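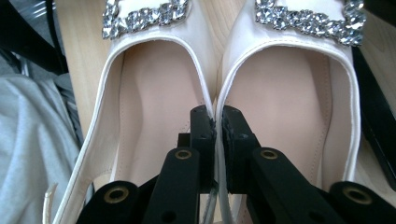 For years my test for a household robot was folding a towel, and I've changed my mind – now it's putting the shoes away. A towel forgives you almost anything. Take a pair of white satin shoes with pale pink linings and rhinestone buckles, the sort you'd save for a wedding. The easy hold is to pinch the two inner edges together and hold the pair as one, between hard black fingertips, and I wince a bit every time I think of satin being squeezed like that! My own hand does it without asking me. It knows how much is enough, and it keeps well clear of the stones.

I got on to this after a long Friday phone call with Joana Meireles, who used to pack orders at Pindetti and now tests grippers at Indeline. She reckons shoes are a lovely problem. They come in twos, they have to face the same way, and a slingback strap flops wherever it fancies. Her best run in February was 40 pairs out of 50 put away with the straps tucked in. I was thrilled by that (she was cross about the other ten).

What excites me is that a person can now show the job with a gripper in each hand, doing it slowly and properly, and a machine can learn from the showing. You need a table, a rack and a bit of patience.

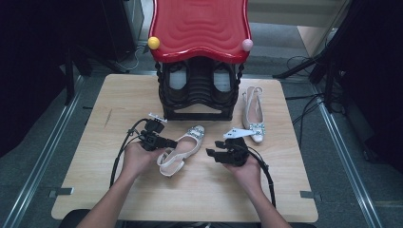 So, can they do it yet?

Some of it, yes. Trainers on an open shelf, I'd trust a machine with tomorrow. Buckles and thin straps going into a small compartment, I'd want to stand nearby. Joana says the second shoe is always the harder one, as it has to fit in beside the first, and I believe her – I have the same trouble in my own hallway.

Next time I'll write up the Custeck dishwasher trial, cutlery basket and all.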